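Wed 5 June
Workshop notebook, Ritemton bench

Carried on with the sourdough rye trials. Starter had been in the fridge since Sunday night, so I took it out first thing, fed it equal weights of rye flour and water, and left it on the shelf over the radiator pipe. It was slow to get going. By the time the kettle had been on twice there were a few bubbles at the side of the jar, and by late morning it had domed and smelled right, like apples and a bit of paint.

Flour today is the Clurton whole rye, new sack. The old sack was the same mill but ground in February, and I think the new one is coarser. Rubbed some of each between my fingers and the new one has more flakes of bran in it. It also drinks more. At the water I used last time the dough was stiff enough to stand the spoon up in, so I added 30 g more and it came back to the thick porridge I want. Wrote the new amount on the lid of the bin so the next person doesn't have to guess.

Mixed two batches.

Batch A: as last week, salt in at the start, no scald.
Batch B: a fifth of the flour scalded with boiling water the night before, covered with a plate, salt held back until the final mix.

The scald had gone sweet overnight and turned a shade darker. It was also thinner than when I left it. I like working with it, but it makes the total water hard to judge, so B may be wetter than A by more than I intended. Next time weigh the scald again in the morning and make up what was lost to steam. I keep writing that down and then not doing it.

Room was 22 C when I started and the doughs went into the tins at the same temperature, give or take the warmth from the scald. Smoothed the tops with a wet scraper and dusted them. Both tins filled to the same mark. I did not grease the corners of the old Dalgleish tin well enough, see further down.

Proof: 3 hours for A. B was ready sooner, with pinholes showing through the flour on top while A was still closed. I should have put B in by itself. I waited so they could share the oven, and B was past its best when it went in. Top had started to sink in the middle before the door was even shut.

Baked hot for the first quarter of an hour with a tray of water underneath, then turned down. The oven still runs hotter at the back left. Turned the tins once at the halfway point. A colored evenly. B was darker all over, which I expect is the sugar from the scald, and had a flat top with a dip.

A came out of its tin with a tap. B stuck in two corners and left some crust behind. Scrubbed the tin, dried it in the cooling oven, and rubbed it with oil and flour paste before putting it away. Please don't put that one in soapy water.

Both loaves are wrapped in linen and are staying wrapped until tomorrow. I know the crumb will be gummy if I cut them tonight and then I will write down something wrong about the scald.

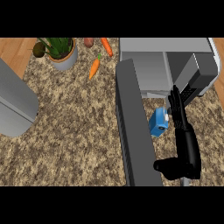 Sana, reading over the numbers for B, thinks the sunken top is all overproofing and that the extra water has little to do with it. She would run B again with no change except going into the oven as soon as the first pinholes show, and leave the scald alone until that has been tried. She also asked whether the salt was held back for a reason. I only did it because the recipe card says so. Fine, I will put it in with the rest next time, but in a separate bake so we are not changing both things at once.

To do:
Cut both loaves tomorrow after lunch, taste with butter and without.
Weigh the crusts left in the tin, if anyone kept them.
Order more linen, the second cloth has a hole.
Check the oven with the spare thermometer, back left and front right.
Feed the starter before going home. Done, back in the fridge.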